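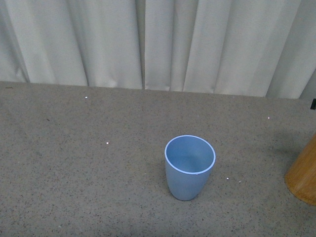
Call for Participants: Everyday Tableware Study
Weldale Center for Household Studies

The Weldale Center for Household Studies invites adults to take part in a study of how people choose, handle and put away plastic cups at home. The findings will be used in the design of the Skerar tableware line, which is intended for family kitchens and school lunchrooms.

What participation involves

Participants attend one session of 90 minutes at our Dosden site, Room 517. During the session they will be asked to set a table, pour and serve cold water, clear the table, and stack the cups on an open shelf. The cups are plain, without handles, and come in several sizes and colors. A short interview follows on the cups and glasses used in the participant's own household.

Participants will also receive a set of cups to use at home for 9 days, together with a paper diary. The diary should be filled in each evening and takes a few minutes. Cups may be washed by hand or in a dishwasher, and the method used should be noted. The cups need not be returned.

Who may apply

Applicants must be 18 or older and live in a household of at least three people. Households with children under 7 are particularly encouraged to apply. Applicants who are currently employed in the manufacture or retail sale of tableware are not eligible. Left-handed applicants are welcome and should state this on the form.

Compensation

Participants receive $60 after the session and a further $40 when the completed diary is received. Parking at the Mayrhofer Street entrance is free of charge for the length of the session. Travel costs cannot be reimbursed.

How to apply

Application forms are available at the front desk and by mail on request. Completed forms must be received by 4/9/26. Sessions will be held in June, on weekdays and on selected Saturday mornings. Applicants will be notified of the outcome in writing.

Questions about the study, including requests for step-free access, should be addressed to Corina Gasser, Study Coordinator, at the Center's front desk.

Participation is voluntary. Participants may withdraw at any time and will be paid for any part already completed.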